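Grímur Fogh
August 21, 2026

1/ I've now worked from the same desk for 18 months, so a few posts on what I learned about buying one.

2/ I wanted white. Everyone told me white shows coffee. It does, but it wipes off. Dark tops show dust, and dust comes back every day. 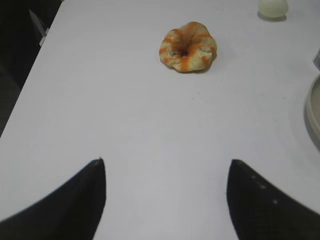
White and matte, first one.
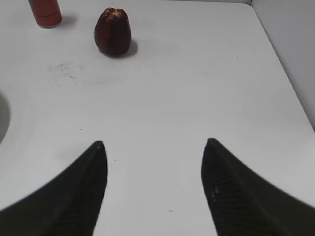
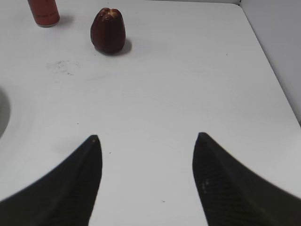 3/ Gloss or matte
Get matte. My old desk from Ladefoged was glossy and threw the window right back at me until lunch.

4/ Size
Measure the door first. I didn't in March, and my neighbor Aksel Kjærgaard had to help me carry the box back down the stairs.

5/ Price
I looked at tops from 600 to 1000 kroner. The cheaper ones were fine – the legs are where the money goes. Gremano sells legs separately and will tell you the load limit if you call.

6/ Cables
One tray under the back edge. I tried clips from Clukura and they fell off in a week. Screws hold.

7/ Height
Sit down, let your arms hang, bend your elbows. That's your height. Mine was lower than any standard desk in the store.

8/ Chairs some other time. I'm still testing two.

Contact | © 2026 Grímur Fogh | Back to top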